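datasets / tabletop / play-kitchen-sorting / README

Overview Files Labels History Contact

Reading time: 3 min

Play Kitchen Sorting, tabletop set

Maintained by Jytte Bisgaard and Hjalti Mogensen. Last edited February 6, 2021.

Summary

The set covers toy vegetables and the cookware they are sorted into on a gray tabletop. It holds 394 sequences. Each sequence has a short text label naming the item and where it should end up. Labels are in English. The object list was kept short on purpose, and most of the variation comes from where things lie at the start.

Objects

chili_pepper – red, glossy, curved, green stem. The smallest vegetable in the list and the one most often labeled with the saucepan.

carrot – orange, pointed, green top. Laid flat at the start of a sequence.

eggplant – purple, green stem cap. May overlap the carrot. Overlap is allowed and is not corrected between sequences.

corn – yellow cob, partly wrapped in green husk leaves. Use "corn" in labels, never "cob" or "maize".

saucepan – stainless steel, one long metal handle. The handle direction is not fixed. The inside is reflective, so a vegetable in the pan can show a second, fainter outline on the steel. Annotate the vegetable only.

bowl – white. Two of them, carried together on the tracked base. The label files call them bowl_a and bowl_b. The letters follow the order in which they were entered and say nothing about left or right.

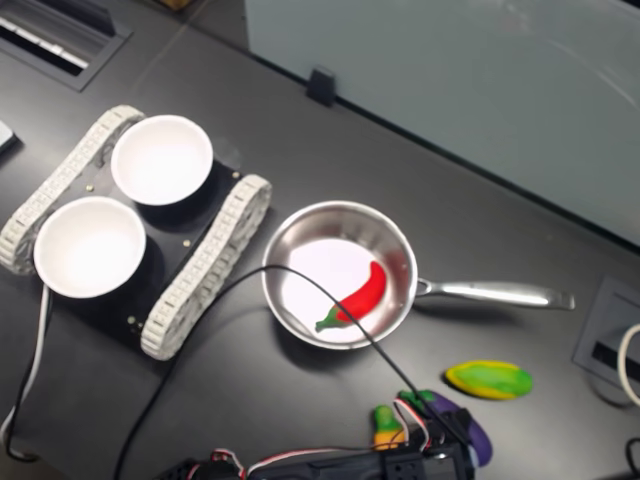
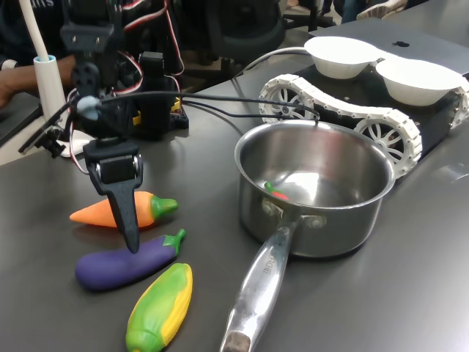 Fig. 1 and 2. Chili pepper in the saucepan, bowls on the tracked base.

Label format

One line per sequence: sequence number, item, target, free text. Fields are separated by tabs. A typical line reads:

079	chili_pepper	saucepan	put the red pepper in the pan

The free text was written by Aksel Frandsen and Hrefna Hjaltested without a fixed template, so "pan", "pot" and "saucepan" all occur and mean the same object. The target field is normalized and should be used for grouping.

Splits

Test has 32 sequences and validation has 8. The remainder is train. The test split was chosen by hand so that all four vegetables occur in it. Do not reshuffle if you want to compare with earlier numbers.

Known problems

- Highlights on the steel move with the viewpoint. Color thresholding for the pan does not work well.
- Cables can cross the pan or a vegetable. Boxes are drawn around the full object, including the covered part.
- The eggplant and the carrot were swapped in a few labels in the first upload. Ketill Grímsdóttir fixed these in March – if your copy is older than the date in the header, it is the corrected one only if the file labels_v2.tsv is present.
- Object weights were never recorded.

Layout

labels_v2.tsv
splits/train.txt
splits/val.txt
splits/test.txt
objects.txt

Corrections go to Jytte. Include the sequence number and the full label line as it stands in your copy.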